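Trying the Brilport hand-held gripper: a day pass, some doubts
14 June 2020
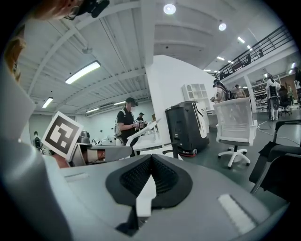
What they are selling
Brilport will sell you a gripper you hold in your fist, with a marker card on it and a camera looking down at the fingers. You do the job by hand, the recording goes off to their service, and some days later you get files that are meant to teach a robot arm the same job. The kit is 958 pounds. The service is on top of that, and the price list for the service is a good deal longer than the one for the kit.

I went along to the open day in Skostovmont because Bethel Tefera had a spare pass and because I have been rude about this sort of thing before without ever holding one. It was a big hall, busy on both floors, and plenty of people had masks on. I kept mine on too, so my shouted questions may have lost something.

In the hand
It is heavier than the brochure made me expect. Fine for five minutes. After half an hour my wrist had opinions. The trigger has a dead patch at the start of its travel, so I kept closing the fingers too late and then too hard. Leonie Rieger, who was running the demo, said everyone gets used to it. I dare say they do, but people get used to bad chairs as well.

The fingers themselves are good. They have a bit of give and I could pick up a pen lid without chasing it round the table.

The marker card is my main grumble. The software needs to see it, and I turn my wrist a lot when I work, as I suspect most people do. Two of my goes were thrown out for this and I only found out at the end. A beep would do. I asked if a beep was planned and was told it was "on the list".

The numbers
The leaflet says a customer, Meinecke, recorded 3616 goes at a packing job and kept nearly all of them. How many is nearly all? I asked twice. Leonie was very pleasant and didn't know. It also doesn't say how often the arm then got the job right, which is the only figure I would pay for.

Would I buy one?
Not at this price. If you already own an arm and have someone patient to do the recording, ask for the 10 day loan and use your own awkward objects, not theirs. Read the bit about who keeps the recordings, too. It is on the back page in small type and I had to read it three times.

They say a lighter version is due in October. I've put my name down for a go.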